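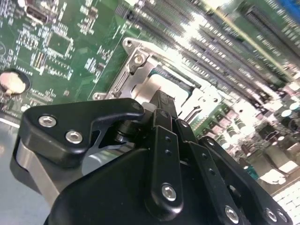 *Fig. 1. Gripper finger beside the socket bracket.*

## Handling rules for the Herkard cell

Good habits make this a lovely job to run!

1. Unplug the PC and ground the case.
2. Set the arm to slow mode (limit 17).
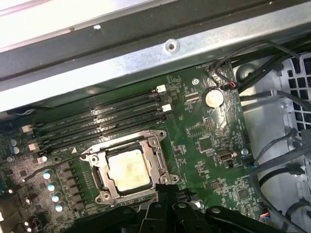
3. Clear any loose cable from the arm's path, then teach the approach point well above the bracket – never among the contact pins.
4. Grip the processor by its edges only.

*Fig. 2. Processor held near the open socket.*

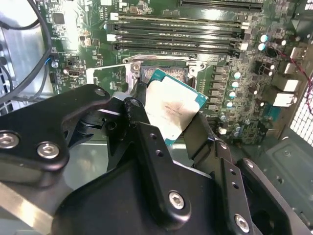 **Caution:** keep hands out of the case while the arm has power. If you see fault 908, press stop first.

5. Park the gripper clear of the case before you reach for the tray. 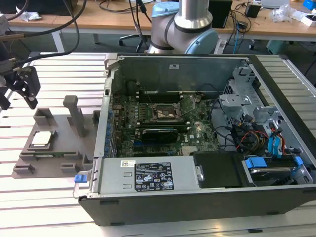 6. Log the run under Mertens form 2562 and enjoy a tidy record.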